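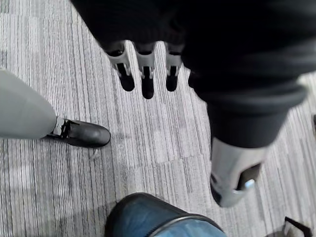 Deolinda Leitão wrote in to ask if a pair of tub chairs makes any sense in a small room, or if she should give up and buy a loveseat like everyone else in her building. She had been looking at the Figueiredo set, two armchairs and a round side table sold together with a pillow for each chair, and wanted to know how it holds up when people sit in it every day.

We had the set in our front room for 50 days before writing this. It costs $1,445 complete. The company doesn't sell the chairs one at a time, and the table on its own has been out of stock for as long as we've been checking.

Delivery and setup

Three cartons came. The chairs were fully assembled except for the legs, which screw in by hand. One leg on the second chair went in at a slight angle the first time and had to be backed out and started over. After that both chairs stood level. The table took longer. The base goes together with an Allen key, which is included, and the instructions are one drawing with no words on it. The drawing shows the washers above the plate in one step and below it in the next. Above is right.

There was a smell when the chairs were unwrapped. It was gone in a few days with the window open.

The seat

The seat cushion is wide and well padded, on the firm side of medium. It doesn't swallow you. I'm average height and can sit back with both feet flat on the carpet, and I can get up without pushing off the arms. Adesuwa Sani, who is a good deal taller, found the back too low for reading. She could sit for a conversation or a cup of coffee, but after half an hour she wanted something behind her shoulders. That's a fair complaint about tub chairs in general, and if you're over six feet you should try one in a store before ordering.

The curved back is the best part of it. It comes around far enough to hold you on both sides, and you can turn and lean into the corner where the back becomes the arm. The arms are thick and rounded, comfortable for an elbow. They're no good for setting things on. A phone slides off, a book slides off, and a mug would be a bad idea. The set needs its table.

After seven weeks the cushion on the chair we use most has softened a little at the front. It hasn't gone flat, and plumping it brings most of the shape back. The cushion doesn't come out, so you can't flip it. At this price I think it should.

The pillows

Each chair comes with a beige rectangular throw pillow with pale piping. I expected to put these in a closet and ended up using mine daily. The seat is deep enough that a shorter person needs something behind the lower back, and the pillow is the right thickness for it. Adesuwa took hers out and sat better without it.

The covers zip off. Ours went through a cold wash once and came back the same size, though the piping puckered at one corner and needed an iron. The pillow tends to lean over to one side if you prop it up and walk away, and no amount of fussing makes it stand straight for long.
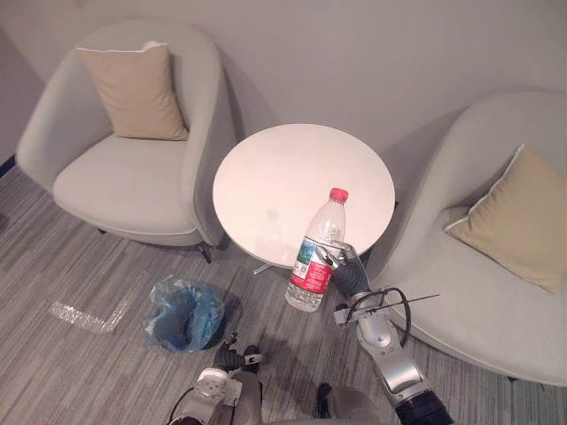
Plaresness - Issue 361 - Page 2

The table

The tabletop is round and white with a slight gloss. It's big enough for two drinks and a paperback, and that's all I'd ask of it. The height works well with the chairs. You can reach it from either seat without leaning forward, provided the chairs are turned in toward it a little. If you line them up square against the wall, the one on the far side ends up just out of comfortable reach.

The gloss shows fingerprints when the light comes in low, in the late afternoon. A damp cloth takes care of them. Coffee left overnight wiped off. A ring from a sweating water bottle wiped off too. I scratched the top once, dragging a ceramic dish across it, and the scratch is faint but I can find it with a fingernail. Put something soft under anything unglazed.

My one real objection to the table is the foot. It's slim metal and reaches out along the floor, and on carpet it's easy to forget. I've caught it with my heel more than once coming out of the left-hand chair. Turning the base so the foot points toward the wall fixed it in one direction. On our carpet the table stands steady. On the kitchen floor, which isn't quite flat, it rocked, and there are no adjusters underneath.

Fitting the set into a room

To answer the letter: yes, it can work in a small room, with some care. The backs are rounded, so there are no hard corners to walk around, but the chairs are bulky for what they are and take up more floor than you'd guess from the catalog. Before you order, cut two circles out of newspaper, leave a gap for the table, and live with them on the floor for an evening.

We had the best luck with both chairs along one wall and the table in the gap, the right chair turned more toward the middle of the room. That leaves a clear path past the front of them. Two people can talk without twisting their necks. Keep them a hand's width off the baseboard if it's painted. The back of one chair rubbed a mark on ours before I noticed, and I've moved it forward.

The legs are short and dark, and the chairs sit low on them. A regular vacuum head won't go under. You have to lift or slide the chair, and sliding is easier than it looks on a low-pile carpet. The legs left dents in the pile that came up with a steam iron and a towel.

Cleaning the upholstery

Light gray is a practical color for dust and lint. It's less forgiving with newspaper ink and blue jeans. New dark denim left a faint shadow along the front edge of the seat, which came out with upholstery foam on the second try. The seam where the seat meets the inside of the back collects crumbs, and the crevice tool on our vacuum only just fits. The covers on the chairs themselves don't come off.

The other one we considered

Shona Costigan has the Rakirik pair, which costs a little more and doesn't include a table. I spent an afternoon in hers. The backs are higher and the seats are narrower, and the seat cushions lift out. For long reading I'd pick the Rakirik. For sitting around with company I like the Figueiredo better - there's more room to shift, and you don't feel parked. She bought a Trevum side table to go with them, with a heavier base that doesn't stick out past the top, and I'd happily trade.

Problems so far

One pillow zipper has lost its pull tab. A short thread came loose under the right arm of one chair and I trimmed it. I emailed the company about the zipper and got an answer the next morning offering a new cover, which arrived in a padded envelope eight days later. The replacement is very slightly paler than the original. Side by side I can see it, and visitors haven't mentioned it.

Should you buy it

If you want two chairs for talking, in a room where a sofa would block the way, this set does the job and I'd spend the money again. If you mainly read in the evening, or you're tall, look for a higher back. If your floor is hard and uneven, plan on felt pads under the table foot, doubled up on one side.

The set comes with a two-year warranty on the frames and one year on the cushions. Keep the cartons until you've sat in both chairs for a week or so. Returns have to go back in the original packaging, and the chair cartons don't fold up small.

Next issue: Ludivine Bodin on floor lamps with a reach long enough to clear a chair back. Letters on this review can go to the usual address. Tell us the size of your room if you want an opinion on whether something will fit in it.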